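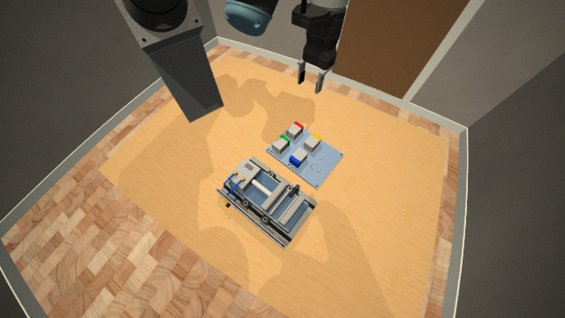 Evaluation of the Okine Cell Kit for the Teaching Laboratory
Project report, second-year module in Applied Automation

1. Background

The department is considering a packaged assembly cell for use in first-year practical classes. At present those classes use separate pneumatic trainers, and students do not meet a robot until the second year. The Okine Cell Kit is sold as a complete teaching station: an arm with a two-finger gripper, a clamping fixture, a board with coloured blocks, and a simulation of the whole station that runs in Studico. The supplier lets colleges use the simulation for one term before ordering the hardware.

This project assessed the kit on the basis of that simulation and the printed manuals. No hardware was ordered. The questions set at the start were these:

Can a student with no robot experience complete the supplied exercises in a normal practical session?
Is the simulated station close enough to the manuals to be used for planning?
What would have to be added before the kit could be used for assessed work?

2. The station as supplied

The simulation opens on a small room with a parquet floor and an orange work surface. The layout is fixed. The room itself plays no part in the exercises, but it is loaded each time and cannot be switched off.

The blocks are grey, and each carries one coloured side: red, yellow, green or blue. In the starting layout they stand two by two on one half of a light blue board, with the other half clear of blocks. The board is turned like a diamond in the opening view. This matters more than it first appears, as the pick positions cannot be typed in as simple steps along one axis of the arm. Students must define a local frame on the board first. The manual covers this in chapter 3, after the first exercise that needs it.

The fixture has a grey metal frame with a thick white rod running from a housing at one end to a raised crossbar. Blue tubes are modelled at the housing end. The tubes are drawn only, and there is no air supply or pressure value behind them in the software. Clamping is treated as open or closed.

3. Method

The supplied exercises were worked through in order on a standard laboratory computer. There are 11 exercises in the set. For each one, the time to complete it, the number of failed picks and any point where the manual had to be supplemented from another source were recorded.

A longer test was then run on exercise 6, in which one block is moved from the board to the fixture, clamped, released and returned. A short script repeated this cycle and logged the result. The test was stopped after 236 cycles, when the log file reached the size limit of the trial licence.

The same cycle was also written in Sisel, the text language that the department already teaches, using the Kubiak converter. The aim was to find out whether existing course material could be reused.

4. Results

4.1 Exercises

Eight of the exercises were completed from the manual alone. The other three needed outside help. In two cases the cause was the late introduction of local frames described above. In the third, the manual gives the gripper opening as a total width and the software expects the travel of a single finger. The fingers therefore close on the block too early and push it sideways. The error message says only that the target was not reached.

4.2 Repeat test

Of the 236 cycles, 228 ended with the block back in its starting place. The 8 failures were all of one type: the block was released on the board at a slight angle and the next pick was refused. None took place at the fixture. Reducing the approach speed over the board removed the fault in a short second run, but that run was too brief to be used as evidence.

4.3 Conversion to Sisel

The converted program was 111 lines long. It ran without changes apart from the clamp commands, which the converter left as comments. These were replaced by hand. The converted code is readable, although it names every position by number and drops the names given in Studico. For a first-year class this would be a serious drawback - students would not be able to tell which point belonged to the board and which to the fixture.

5. Discussion

The simulation is good enough for teaching motion, frames and simple sequences. It is not suitable for teaching pneumatics in its present form. A student who has only used the Okine station would know that the clamp closes, and would have no idea of what happens when it closes slowly or with too little pressure. The existing trainers would have to be kept.

The shadows of the arm and column make the left part of the work surface hard to read on the older laboratory monitors. Light levels can be changed in the settings, but the change is lost when the station is reloaded.

The coloured sides of the blocks are useful. They give a direct check on orientation, and exercises 7 to 9 make sensible use of them. It would be easy to write further tasks of this kind, such as turning every block so that its coloured side faces the fixture.

The main limit of this report is that all results come from simulation. The release fault in section 4.2 may be a feature of the contact model and may not occur on the real board.

6. Recommendations

The simulation licence should be taken for one further term from September, for use alongside the pneumatic trainers. Chapter 3 of the manual should be issued before the first exercise, together with a correction sheet for the gripper width. Sisel conversion should not be used with first-year groups until position names are kept.

A decision on the hardware should wait until the repeat test has been carried out on a demonstration unit, at full speed and with the same block. The script and the log are stored with the project files.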